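Kabel auf dem Holzboden bändigen — eine Anleitung für einen ruhigen Nachmittag

9. April 2026
Von Keegan Gill
Lesezeit: 4 Minuten
Drucken | Per E-Mail senden

Wer bei uns in der Claltley zu Besuch war, kennt das kleine Ritual an der Wohnzimmertür: erst die Schuhe aus, dann ein großer Schritt über das Verlängerungskabel. Jahrelang habe ich das für normal gehalten. Im Winter ist mir dann beim Saugen ein Netzteil samt Lampe hinterhergekommen, und ich habe mir endlich einen Nachmittag freigenommen, um den Boden leer zu bekommen. Den ganzen Boden, auch die Ecke hinter dem Sessel!

Was man braucht, passt in eine Schüssel: Klettband von der Rolle, ein paar selbstklebende Kabelclips, Malerkrepp, einen Filzstift, ein weiches Tuch und eine Steckdosenleiste mit Schalter. Ich habe für alles zusammen 38 Euro ausgegeben, das meiste davon für die Leiste. Das Klettband von Stastmont lässt sich gut mit der Schere schneiden, aber jedes andere tut es sicher auch.

Zuerst alles ausschalten und die Stecker ziehen. Wirklich alle, auch den vom Router (vorher im Haus Bescheid sagen, das erspart Diskussionen). Danach bekommt jedes Kabel an beiden Enden ein Fähnchen aus Malerkrepp, auf dem steht, wozu es gehört: »Lampe Fenster«, »Lautsprecher links« und so weiter. Was sich keinem Gerät zuordnen lässt, kommt in einen Karton. Meiner steht bis Mai im Flur, und was bis dahin keiner vermisst hat, bringe ich zum Wertstoffhof.

Jetzt ist der Boden dran. Unter Kabeln sammelt sich feiner Sand, und wenn man die Leitung darüberzieht, gibt das auf Holz hässliche kleine Kratzer. Also erst saugen, dann mit dem nur leicht feuchten Tuch in Richtung der Maserung wischen und trocknen lassen. In der Zwischenzeit kann man Kaffee kochen — ich habe in der Zeit auch gleich Filzgleiter unter die Stühle geklebt, das wollte ich schon ewig.

Beim Verlegen fange ich immer an der Steckdose an und arbeite mich zum Gerät vor. Die Clips kommen knapp über die Fußleiste, im Abstand von 72 Zentimetern, in den Ecken etwas enger. Überlängen lege ich in lockere Schlaufen und binde sie mit acht Zentimetern Klettband zusammen. Bitte nicht stramm um die Hand wickeln, das knickt auf Dauer die Adern. An runden Möbeln und dünnen Stuhlbeinen führt man Kabel besser außen herum, mit genug Spiel, damit beim Verrücken nichts spannt. 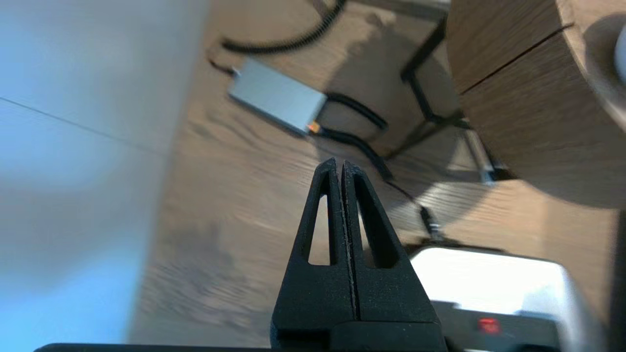
Netzteile sind der schwierigste Teil, jedenfalls für mich. Sie sind zu schwer für Clips und zu klobig für den Kabelkanal, und im Betrieb werden sie warm. In eine geschlossene Kiste oder unter den Teppich gehören sie deshalb nicht. Mein Nachbar Lorne Robichaud schraubt sich dafür einen flachen Drahtkorb unter die Tischplatte, und das habe ich ihm am Schreibtisch nachgemacht. Wo kein Tisch in der Nähe ist, darf das Netzteil am Boden bleiben, dann aber dicht an der Wand und mit Luft drumherum.

Spiralkabel sind noch so ein Fall. Die ziehen sich von selbst zusammen und wandern mit der Zeit wieder in den Raum hinein. Ein Klettstreifen kurz vor dem Stecker hält sie ganz ordentlich, wenn man die Windungen nicht auseinanderzieht.

Zum Schluss alles nacheinander wieder einstecken, die Leiste einschalten und jedes Gerät kurz ausprobieren. Die Fähnchen lasse ich dran. Schön sind sie nicht, aber beim nächsten Umräumen bin ich froh darum.

Drucken | Per E-Mail senden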